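Last updated 27 August 2022

I've been trying to get back into writing letters, the paper kind, and I wanted to set down how it's been going before I lose the thread of it. It started in June when I was clearing out the hall closet and found a shoebox of letters from my aunt, who wrote to me all the way through college and for a good many years afterward. She used a blue pen and wrote right to the bottom of the page, then up the side, then sometimes across the top if she'd remembered one more thing about the garden. I sat on the floor and read them until my legs went numb, and then I made a cup of tea and read the rest at the kitchen table.

What got me was how little was in them. The weather, the neighbor's new fence, a cake that sank, a long complaint about the bus to Trondach. And yet I could hear her so clearly I kept wanting to answer! So I decided I would write one letter a week to somebody, anybody who would put up with it, and see if I could keep it going through the summer.

The first two were terrible. I'd forgotten how to do it. My hand cramped up halfway down the page, and my handwriting, which was never much to look at, leaned over like it was walking into the wind. I also found that I write letters the way I write emails, all business, with a cheerful bit stuck on at the end. I tore up the second one and started over with what I'd had for lunch, and it went much better from there.

Then of course I got distracted by paper (I always do this, I'm the same with knitting). I bought a pad of Fernine, which is cream colored and lovely and makes my cheap pens feather like mad, and then a box of Wevero envelopes that turned out a hair too small for the sheets, so everything has to be folded twice and coaxed in. The box holds 460 of them. I'd meant to order the small box. If you are a friend or relation of mine, please expect to hear from me for the rest of your life.

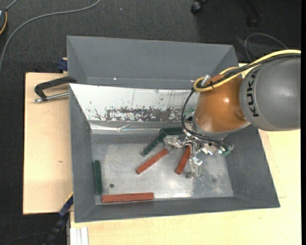 The best part has been the waiting, which I didn't expect to enjoy. I drop the letter in the box outside the pharmacy and then I forget about it, more or less, and some days later there's an answer or there isn't. My cousin wrote back four pages and put in a pressed violet. My old roommate sent me a text to say she'd loved it and would write soon — that was five weeks ago, and I don't mind a bit, she has twins.

I've moved my writing to Sunday-ish evenings after the dishes, with the radio low and the window open if it's cool enough. I keep a scrap of paper on the fridge where I jot down little things during the week so I have something to say. Right now it says "plums," "dentist's fish tank," and "ask about the porch." I have no idea what I meant to say about the fish tank, but I expect it'll come back to me when I sit down with the pen.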